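The fault showed up in August, on run 213 of the sorting trial at Prunora. The left gripper closed on a glass bottle, lost its force reading and kept squeezing. The bottle broke and the arm carried on with its cycle – glass and all – until Doina Milošević hit the stop.
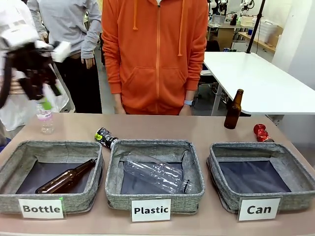

Bottles, plastic and cans each have a basket, and the software had treated all three alike. A missing reading counted as zero grip, so the fingers tightened. Milošević's team has since changed that. A lost signal now halts the arm within 300 milliseconds.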